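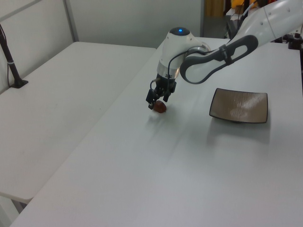
Keep the lid and get rid of the rest, one reader wrote in when I asked what people do with leftover paint. The lid has the formula sticker on it, and the formula is all anybody wants. The can is sentiment.

I read that twice, then went down to my basement to visit my sentiment. It was on three shelves.

I had always assumed my paint was a resource. It was there for touch-ups, for the day a chair went through the drywall, for some future in which I would care about the inside of a closet. In 10 years in the house I had used it once, in March, to cover a scuff by the back door. The touch-up dried into a patch visible from the street. It was the same paint from the same can, and it looked as if I'd taped a playing card to the wall.

"Well, sure," said the man at the counter at Belkadi Hardware, who had plainly had this conversation before and was going to have it again after lunch. "Your wall's been sitting in the sun. Your can's been sitting in the dark."

## The color of 1998

Belkadi's is the last independent paint counter in Harneler, a town with more than its share of porches. People bring things in to be matched: a chip of plaster, a sofa cushion, a pear. The store will match any of it, though the staff would like you to know that a pear is a poor choice, being a different color on each side and a third color by the weekend.

Most of all, people bring in cans. They come in grocery bags and beach buckets, rusted shut, with the label gone and a drip down the side that is supposed to serve as identification. Sometimes a room is written on the top in marker. "Upstairs," says one I was shown. It had come out of a ranch house.

The old colors can't always be had again. Companies fold, or get bought, or change their bases, and a formula written for one set of tints is a recipe calling for a grain that has stopped growing. Pundilis, the regional brand that covered half the kitchens in Harneler in a yellow called Morning Bread, quit making wall paint years ago. The yellow lives on in back halls and the insides of pantries. People still come in asking for it by name, and they are sold something called Light Toast, and they go home and are mildly disappointed for the rest of their lives.

## Paint, wanted and otherwise

There's an app for this now, naturally. It's called Vuvo, and it lets you list your half gallon of whatever for a neighbor to take. I put up 3 cans. Within an hour I had a message asking if the gray was a warm gray. I said I thought so. Was it warm like a mushroom, or warm like a dove? I went and looked. I said mushroom. They had been hoping for dove.

The white got no messages at all. There is no market for other people's white. I'd thought of white as the one thing everybody could use, but everyone who needs white already has a basement full of it, and it's never the right one. One woman on the app was offering five different whites and a note that said "will not separate," like a litter of kittens.

The official way out is the county drop-off, open on a schedule that seems to have been worked out by tide. Rules vary a good deal from place to place, so call yours before you load the trunk. Ours takes oil paint and stain with the hazardous stuff. Latex it would prefer you dry out at home, lid off, with cat litter stirred in until the whole thing sets up like bad fudge. Then it goes out with the trash.

I did this with four cans in the garage, and I recommend it to anyone who finds life too fast. The first one took nine days. The last was a deep green from a dining room I painted in a burst of confidence and then painted over the same month, and it stayed soft in the middle so long that I started checking on it before work.

## What the sticker says

The reader with the lids sent a second note. The lids hang on nails in the garage, in the order the rooms were painted, and there is one from a house sold long ago. It was the baby's room. The note didn't go on about it, and went straight to a question about primer.

I'd meant to write about clutter. I had a figure ready, too: 400 dollars, what I'd guess I have spent on paint that never touched a wall. But most of the people I heard from didn't sound cluttered. They knew just which can was the hall in the old apartment and which was the bookcase, and one of them had moved a quart of blue across 3 states for a door that stayed behind.

Belkadi's will read a dead can's sticker for free and write the formula on an index card. The store has been filing copies for 30 years in a set of metal drawers under the counter, by last name and then by room. I asked if they had anything under mine.

They did. The people before us hadn't left a card, but the people before them had, with a different last name and my address. Kitchen, it said. Morning Bread, two gallons, eggshell.

I bought a quart of Light Toast. It's on the second shelf.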